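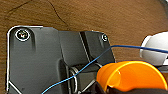 Brown wood top, fine dark crack running across the grain.

Cracks in a wooden tabletop – quick fixes

Run a fingernail over it first. Nail doesn't catch? Leave it alone, wax once a month, done.

Nail catches – clean it out. Old toothbrush, then a dry cloth. No water!! Let it sit overnight if the table's just been wiped down.

Hairline: soft wax stick, one shade darker than the wood. Rub across the crack, not along it. Scrape flush with an old plastic card. Buff.

Wider than a credit card: wood glue worked in with a bit of dental floss, wipe the extra right away, clamp it if you can. Scrap wood under the clamp pads or you'll have dents aswell. 5 hours minimum before you put anything heavy on it.

Sanding – 220 grit, with the grain, light. Dont go at it with the coarse stuff.

Cracks come back in March at my place, when the heat's been on all winter. Keep the table off the radiator wall.

Dela Kyei wrote in to say crayon works too. Fine on a workbench, wouldn't do it on a table you eat at.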